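Rakness Quarterly
Home Programs People Archive Contact

Keeping the Water Safe: A Conversation with Efua Bonsu

Reading time: 4 minutes

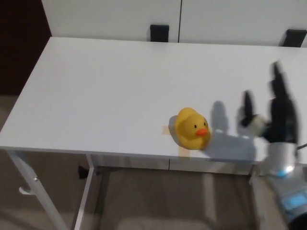 When Efua Bonsu was appointed head of aquatic instruction at the Rakness Community Pool, the children's swimming program had a waiting list of 144 names and no agreed method of teaching. Instructors used their own lesson plans, and families moving from one class to another often found that their child was asked to start again.

"Parents were patient with us, more patient than I would have been," Ms. Bonsu said during an interview in her office above the Skirnell Street entrance. "A child would learn to float on the back with one teacher, and the next teacher would begin with putting the face in the water. We had good people, but they had never been asked to sit down together."

Her first decision was to pause new enrollments for six weeks while the teaching staff wrote a common course. The result, known within the department as the Plostell sequence after the smaller pool where it was tried, is now used in every beginner class. Children enter at age 4. They spend the early lessons on breath control, entering the water, and returning to the wall.

Ms. Bonsu places particular weight on the last of these. "If a child falls in, the first thing we want is for that child to turn around and find the edge," she said. "Strokes can come later. I have had some long conversations with parents about that, particularly those who swam on a team."

The department recorded 1,265 children in beginner classes last year. Class size is limited to 6, a figure that Ms. Bonsu has defended through two budget reviews. She acknowledged that the limit is expensive and that it keeps the waiting list longer than she would like.

"I was asked whether we could go to eight," she said. "I asked who would like to be in the water with eight beginners at the same time. We stayed at six."

She is equally firm about the role of adults on the deck. Parents remain in the building during lessons but are asked not to call out instructions, and a short talk on home water safety is given at the opening session of each course. The talk covers bathtubs, garden ponds, and inflatable pools, which should be emptied after each use. It also asks families to name one adult as the watcher at any gathering near water, and to say the name aloud.

"People assume that ten adults at a party means ten people watching," Ms. Bonsu said. "Everyone is talking. Everyone thinks somebody else has it."

An evening course for adults will open in January, supported by a grant from the Asamoah Fund. Ms. Bonsu said the request had come largely from parents who could not swim and did not wish to admit it in front of their children. Lessons will be held after the pool closes to the public, and the viewing gallery will be shut.

Asked what she would change if funds allowed, she mentioned the changing rooms first and warmer water in the teaching pool second. "A cold child does not learn," she said. "They just wait for it to be over."

Comments (3)

marlow_dad
Both of my girls went through the beginner course. The back to the wall practice felt slow at first, but I am glad they did it.

T. R.
Will there be a daytime option for the adult class? I work evenings.

Poolside Gran
Please do fix the changing rooms. The hooks by the showers have been missing since spring.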